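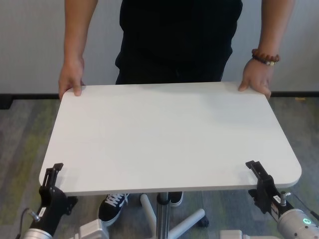

Table carry with a helper on the far side. Grippers at the near edge, right wrist ring showing green.

Two-arm table carry: left gripper closes late, where would you look first?

morudby_bench
Hello all, long-time reader, and I hope this is the right section. I look after a two-arm mobile setup and our current job is carrying a light table together with a person. The person takes the two far corners, the robot takes the near edge, and off they go across the carpet. It's a lovely thing to watch when it behaves!

My trouble is the left gripper. On a cold start it closes a hair after the right one, and the tabletop gets a little twist that the helper can feel in their hands. After 40 grips it mostly settles. I've swapped the finger plates side to side and the lag stayed on the left. Firmware is the same on both. What would you check before I start taking things apart?

gerkus
Welcome! The cable, before anything else. In your picture the left one makes a loop out to the side before it heads down, and the right one runs off at a slant. On our pair I had a loop like that, and every time the wrist rolled it tugged on the connector just enough to drop a message or two. I spent a whole November blaming the motor, so please learn from my gray hairs. Put a strain relief close to the gripper body, leave enough slack for a full wrist roll, and log the comms errors for each side while you do it.

Hundari
I'll disagree with my good friend gerkus here, warmly as always. A cable fault doesn't get better after 40 grips. Slow when cold and fine when warm says stiff grease to me. Take the cover off, wipe the old stuff out of the slide, put in a very thin film of whatever your manual calls for (thin! people pack it in like cake frosting) and cycle the gripper empty 80 times at low force. Then time it again.

gerkus
Fair point on the warm-up, and I should have read that line twice. But look at the cable anyway, it takes five minutes and you don't need to open a thing.

chiriac22
Has anyone asked about the table? It's a center pole on a star base with casters, and those swivel wherever they please. If one caster is pointing the wrong way when you start to pull, the top will twist with two perfect grippers. We roll ours a few inches in the travel direction by hand before the grip, so the wheels are already trailing. On carpet it makes a real difference.

Hundari
The casters won't explain a late close in the log, though. He said it closes late.

morudby_bench
She, but no harm done :) And I only said the helper feels it! You've caught me out, I hadn't put the two gripper logs side by side. Let me do that before anybody opens a cover.

Paraschiva Dinu
One small thing to add while you're at it. Check that both grippers are set to the same starting opening. Ours came back from service with one side 3 mm wider, so of course it arrived late, it had further to go. We re-home both of them every morning now, with nothing between the fingers, and write the opening on the sheet by the charger. I'd also have your helper hold the far corners steady and not lift until both sides report a grip. Ours used to lift early out of pure kindness, and then the near edge tips down and one set of fingers has to chase it.

morudby_bench
Update, 19th September. Thank you all, you've been so generous with your time. The logs show the left side 22 ms behind on the first grips, so there is a real lag, but the opening was off as well, just as Paraschiva said. I re-homed both, and the lag came down by half or so. Then I tied back the left cable (no change in the errors, sorry gerkus, though it does look a lot neater). Rolling the table forward first took away most of the twist the helper was complaining about, so chiriac22 gets a big thank you too.

That leaves the grease. I've ordered some and I'll do the left one on its own, so there's still an untouched one to compare with.

Hundari
Good plan. Mark the cover screws as they come out, on mine two were longer than the rest and I put one in the wrong hole. And I still say it's the grease.

gerkus
Neater counts for something in my book.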